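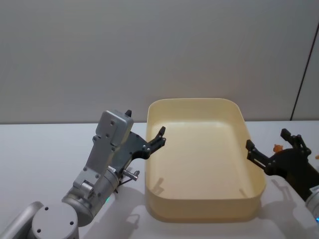 Posted in September, 9 pm

I have been trying to fix the toy animal storage since winter. The old system was a drawstring bag, which held everything and made nothing findable. Its replacement is a cream plastic tub with rounded corners and slightly flared walls, sold under the Havura name. Flared walls matter if you own more than one, as the empties nest.

Test load: 113 figures, mostly bought secondhand in Dillville. They fit in a single tub up to a working height, meaning a kid can reach the bottom without tipping it.

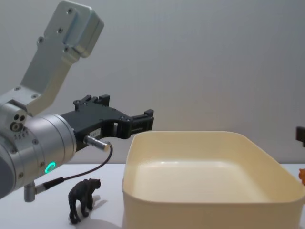
Pauline Oakley
Toy library coordinator and occasional blogger

The dark four-legged one with its head down is either a bear or a big cat. The catalogue needs an answer and I don't have one, so it's filed under "large, walking". Grey and dark brown figures show up well against the cream plastic. Pale ones don't, and the sheep get missed at pack-up.

Cleaning is warm water, dish soap and a soft brush, then air drying on a rack overnight. Hollow figures with a seam need longer. I don't use the dishwasher after what it did to the Jumari giraffes.
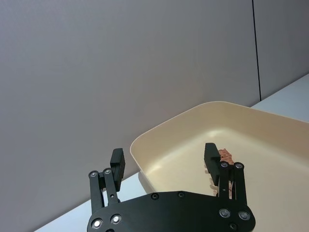
Soft and crumpled items

These go in a tub of their own. Fabric bits snag on hooves and horns, and they take up more volume than their weight suggests. Fold flat where the material allows it. The lid is extra and cost me 22 dollars, so I've bought one and will see how it wears.

Comments (3)

Lévesque: Does the rim crack in the cold? Ours sit in an unheated garage.

Pauline Oakley: Not so far, but mine have only had one mild winter.

marg_k: Looks like a bear to me.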